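Contents Previous Next Index

2023-08-29
Gavin Nisbet
Reading time: 9 minutes

Chapter 4
Teaching by Hand

The arm you assembled in Chapter 3 can move to a point and close its jaws when told to. It has no idea what to do with that ability. This chapter covers one way of giving it something to copy: a person holds a pair of grippers of the same pattern as the arm's own, does a small household job with them, and the movements are stored.

The worked job throughout is a mug and a toothbrush. Both cost very little and can be bought again if they break. The toothbrush is long, thin and light, so it rolls and swings when held off-centre, and the mug gives it a narrow place to go. If you can record this job cleanly you can record most of the jobs in the second half of the book.

We built our pair of hand-held grippers in the shared workshop at Flustley, using the Wovari jaw design from Appendix B. You will need the printed jaws, the top plates, the cables and a table you can leave set up between sessions. A kitchen table will do if the household agrees.

Before recording anything, spend half an hour simply holding the grippers. Keep the wrists loose and the elbows off the table. Start each attempt with both pairs of jaws over the table and the objects in reach. 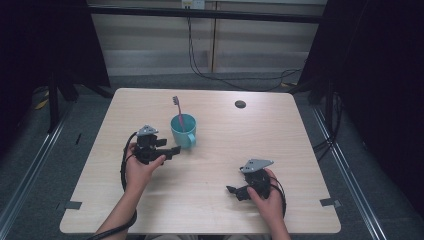 Page 62

4.1 The starting position

In the layout used for this chapter the toothbrush stands in the mug with its bristles up, and the jaws of the two grippers point inwards. The cables run back over or beside the hands. Check them before every attempt. A cable caught under the wrist will pull the gripper round as you reach, and the recording will keep that pull as if you had meant it.

Put a piece of tape on the edge of the table at each side. It gives you something to line up with if the table is knocked or has to be moved. Grey tape on a pale top is easy to find again and does not draw the eye.

The mug does not need to be in exactly the same place each time. Shift it a little between attempts, and turn the handle now and then. An arm taught with the mug in one fixed spot tends to reach for that spot whether or not the mug is there.

4.2 Working with the brush laid flat

Lifting a brush out of a mug and picking one up from the table are separate skills, and we record them separately. For the second, lay the brush on the table at a slant and bring a gripper to each side of it. Choose which hand will take the brush before you begin. Close the jaws on the handle, keeping clear of the bristles, and lift slowly.

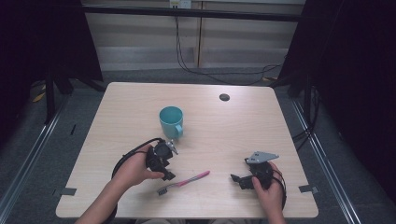

Vasco Pacheco would teach the flat pick-up first and leave the mug out altogether until the arm can manage the brush on its own, on the grounds that a beginner who starts with both objects can't tell which one caused the failure. Readers short of time may prefer his order. Sections 4.2 and 4.3 can be swapped without harm.

Whichever order you take, record in sets of 30 and stop between sets. Tired hands start to hurry the release. Our first full collection, made at Flustley in November, came to 1,455 attempts, and the later ones in each long sitting were the ones we threw away most often.

4.3 Keeping a log

Write one line for each set: the job, the person holding the grippers, and anything that went wrong. Use a paper notebook kept beside the table. Dropped objects should be noted and the attempt kept in a separate folder, as it will be wanted in Chapter 6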